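How to test a bag of cheap electrolytic capacitors before you trust them

Posted 8 Jul 2021 by Lindalva Araújo

Every assortment box sold online claims to be full of quality parts. I have bought enough of them to stop believing the label. In April I ordered a mixed box of electrolytics from a shop called Plisine, and the listing promised "full capacity, low loss", whatever that was supposed to mean. What follows is how I check a box like that. It takes an evening and you don't need a lab.

What you need

A multimeter with a capacitance range, or one of those little component testers with a socket. A bench supply with a current limit. A resistor of 1k, half a watt or better. Crocodile leads. Safety glasses, and please do wear them.

I use a Veten tester. I don't think it is especially good, but it agrees with itself from one day to the next, and for sorting parts I'll settle for that.

Step 1. Look at them

Check that the sleeve is tight and the printing is readable. Bin anything with a domed top, a crust around the legs or a rubber bung that sits crooked. Compare the can size with a known part of the same value and voltage. If the cheap one is half the size, be suspicious. Makers have got better at shrinking things, but the seller of a mixed box is unlikely to be the one who benefits.

Step 2. Measure the value

Short the legs together through the resistor first, then put the part in the tester. Most electrolytics are sold at plus or minus 20 per cent, so a part marked 100 µF may read anything from 80 to 120 and still be within its rating. Sellers lean on that. A whole strip that reads 81 or 82 is legal, but I would not call it a good sign.

Write the readings down. You will not remember them.

Step 3. Check the ESR

The component tester will give you a figure for series resistance. Don't take it as gospel, take it as a comparison. Measure 3 of the same value from the box, then one from a maker you trust. If the box parts are several times worse, keep them away from switching supplies. They may be fine for a slow timer or for coupling in something you don't care much about.

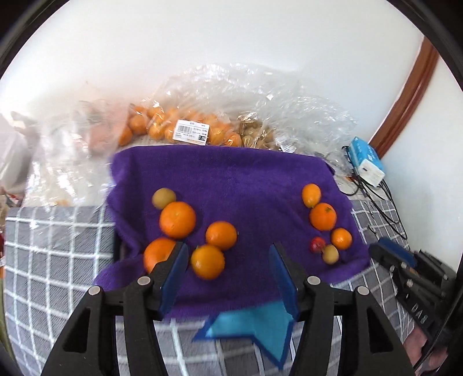
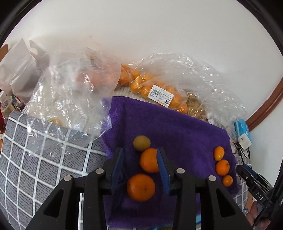
Hamish Tosh wrote in to say that step 3 is a waste of time on a cheap tester, and that he goes straight to leakage. "The ESR number moves if you so much as press the legs harder," he wrote. "Leakage at the rated voltage is what tells you if the seller has printed a bigger number on the sleeve." He has half a point. Contact resistance does spoil the reading on big, low-ESR parts, and I have seen it happen. I still do the step, but if you only have time for one of the two, do his.

Step 4. Leakage at rated voltage

Set the current limit on the supply low, 20 mA or so. Put the 1k resistor in series with the capacitor and check the polarity twice. Bring the voltage up slowly to the figure on the sleeve. Wait five minutes. Now measure the voltage across the resistor. With 1k, every millivolt is one microamp, so there is no hard sum to do.

A part that has sat in a drawer will leak more at first and then settle. One that stays high, or climbs, goes in the bin. If it gets warm, turn the supply off and leave it alone for a while before you touch it.

Don't try this above 50 volts unless you already know why I'm telling you not to.

Step 5. Discharge and sort

Turn the supply down, discharge through the same resistor, and check with the meter that the voltage has gone. Then bag the parts by what you measured and ignore what was on the box.

How mine did

The small values were passable. The 470 µF parts marked 35 V were poor: 7 of them never settled at 35 V, though they behaved well enough at 16. I can't prove they were relabelled. I have marked them 16 V and moved on.

Plisine offered me a discount on my next order, which I haven't used. People keep telling me the Fumodau boxes are better. Perhaps they are, but every one of those recommendations had a shop link under it, so I'll wait until I can put a few through step 4 myself.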